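Home | Exhibitions | Artists | Prints and Editions | Journal | Visit

Journal

Looking After a Limited Edition: A Conversation With the Head of Prints at Westerberg

April 28, 2020

Reading time: 4 minutes 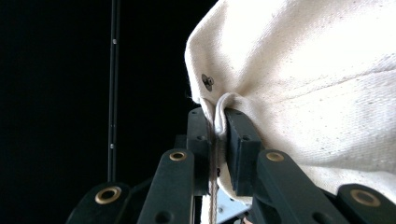
Editions and their numbers

The print department at Westerberg has handled signed editions of landscape and marine work since the gallery opened its second floor to works on paper. Its head of prints spoke with the Journal by telephone about how editions are recorded, what collectors should ask before they buy, and how a print should be kept once it is home.

The conversation began with the numbers in the lower margin, which remain the most common source of questions from new buyers. "The second figure is the size of the edition and the first identifies the sheet," the head of prints said. "People often assume that a low first figure is worth more. With older etching plates there was some basis for that, as the plate wore down during printing. With a modern lithograph or a pigment print, we do not price sheet 10 any differently from sheet 300."

Size is another matter. The gallery's current list includes the harbor views published under the Lotar imprint, which were issued in an edition of 300, and a smaller group of night studies limited to 30. Both were signed in pencil. "The smaller edition sold first, as one would expect," the head of prints said. "I would still advise a buyer to choose the picture before the number. You will be looking at the picture for a long time."

Artist's proofs are recorded separately. For the night studies there were two, and both remain with the artist's family. The department does not offer proofs for sale unless it can show in writing how they left the studio.

Paperwork

Asked what a buyer should request, the head of prints named the invoice first and the certificate second. "A certificate states what a publisher says about the work. An invoice shows that a sale took place, on a certain day, to a certain person. We like to see both, and we like to see them kept apart from the picture. Too many are glued to the backing board, and they are lost when the picture is reframed."

The gallery has kept its records in a single register since January. Before that, entries for the Lotar editions were held on cards, and some of the cards gave only a surname and a town. Owners who bought from the gallery in earlier years are invited to write in and have their entry checked. There is no charge for this service.

The department will also give an opinion on prints bought elsewhere, although it does not provide valuations for insurance. Those requests are passed to Pakireo, an independent appraisal office, and the fee is agreed directly between that office and the owner.

Light, damp and glass

On the subject of display, the advice was plain. Prints should hang away from direct sun and away from any outside wall that feels cold to the hand. "We see fading more than any other kind of damage, and it cannot be reversed," the head of prints said. "Blues in a sky tend to hold up. The warm tones go, and the owner does not notice until the mat is lifted and there is a band of the old color along the edge."

The gallery uses a cotton mat and filtering glass for all framed editions. Prints supplied unframed are sent flat. Rolled sheets are accepted for inspection, but owners are asked not to open a tight roll themselves if it has been stored for many years.

Cleaning should be limited to the outside of the glass, with the cloth dampened and the glass left alone until the cloth is in hand. Liquid sprayed on the glass can run under the lip of the frame and reach the mat.

The next release

The department is preparing a series of coastal prints after paintings in the Vovau collection. The edition size has not been announced. Proofs have been reviewed once, and the head of prints expects a further round. "The gray in the water was too green," the head of prints said. "The printer agreed, and we will look again when the new sheets arrive."

Collectors on the mailing list will receive details before the series is offered to the public. Requests to join the list may be made in writing to the print department.

Contact the Print Department | © 2020 Westerberg. All rights reserved. | Back to top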